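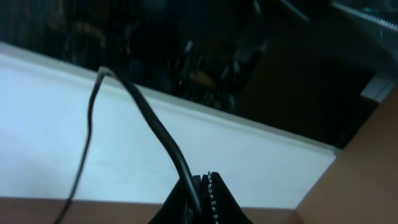
3.2 Instrumentation and data handling

Stride timing on the approach to cross-country fences was measured with a girth-mounted inertial unit and a separate receiver carried in the rider's back protector. The unit was fixed to the girth at the midline, behind the elbow, and was checked by one member of the team before each horse left the warm-up area. Pilot work at Ernbridge had shown that loose cable was the main cause of lost data on drop fences. Black cable is easily followed by eye against a pale background, but it is hard to see against a dark bay or black coat. Cable on dark horses was therefore marked with white tape at both ends and at the middle, and the marked points were inspected again at the finish.

The final sample consisted of 118 horses competing at one of two levels. Each horse was recorded on one course only. Riders were told that approach strides were being measured but were not told which fences had been selected. The selected fences were a table, an open ditch, a drop into water and a narrow brush fence on a turn. All had a clear approach of at least four strides. Fences preceded by a combination were left out, as the approach to the second element depends on the landing from the first.

Stride duration was defined as the interval between successive peaks in vertical acceleration at the girth. Peaks were found automatically and then reviewed by hand by Hertta Jääskeläinen and Ilari Riihimäki, working separately. Where they differed by more than one sample, the raw trace was read again by both and a shared value was entered. Traces in which the horse broke from canter, refused or ran out were kept in a separate file and are treated in Section 5.
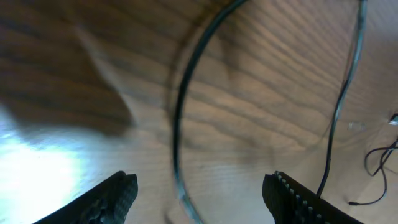 Figure 4. Light brown wooden surface with wavy grain. A thin dark line curves through the center; two black gripper fingers at the lower edge.

Video from the fence judge's position was used to confirm takeoff. The camera at the Skusard course was placed lower than the one at Koivisto, and the hind feet were sometimes hidden by the lip of the ditch. In those cases takeoff was set from the acceleration trace alone. A comparison on fences where both methods were available showed no consistent bias in either direction, although the spread was larger on the water fence – an expected result, given the change in ground height.

Of 742 recorded approaches, 601 met all inclusion rules. The most common ground for exclusion was a missing stride within the last four before takeoff. Rotation of the girth unit was the second. Exclusions were spread evenly over the two levels but not over the four fence types, and the brush fence lost the largest share. Fence type was kept in every model for this purpose.

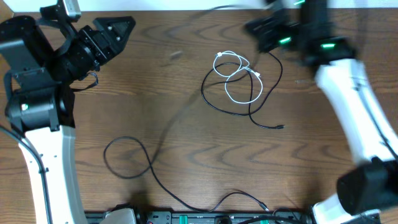 3.3 Definition of approach regularity

Regularity was expressed as the standard deviation of the last four stride durations divided by their mean. A low value indicates an even rhythm. The measure does not separate a horse that shortens evenly from one that holds the same stride throughout, so the slope across the four strides was entered as a second variable. Approaches with a steep positive slope were rare at both levels.

Speed was taken from the satellite receiver and averaged over the same interval. Tree cover on the far side of the Skusard course reduced the quality of the signal, and speed values from that part of the track were smoothed over a longer window. Ground condition was scored once in the morning and once after the lunch break by Theda Lammers, using a penetrometer at the takeoff point of each fence.

Rider experience was recorded as the number of completed starts at the current level. It was strongly skewed and was log-transformed before use. Horse age was centered on the sample mean.

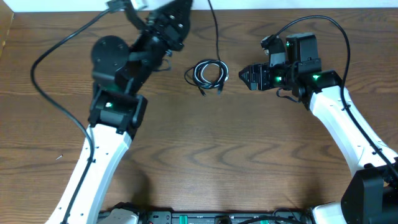

3.4 Statistical model

A linear mixed model was fitted with approach regularity as the outcome. Fence type, level, speed, slope and ground score were entered as fixed effects, with horse and rider as crossed random effects. Several riders started more than one horse. Residuals were inspected by fence type, and the water fence was given its own variance term after inspection.

Model code was written by Baptiste Bailly and checked by Hanne Kokkonen on a simulated data set with known effects. The interaction between speed and fence type was planned in advance. All other interactions are reported as exploratory.

Related articles
Heart rate recovery after the ten-minute box in novice event horses
Girth pressure and forelimb reach: a treadmill study
Frangible pins and fence profile at the Nivine trials
Reading the ground: penetrometer scores and judge ratings compared
Rider line choice at narrow fences on a turn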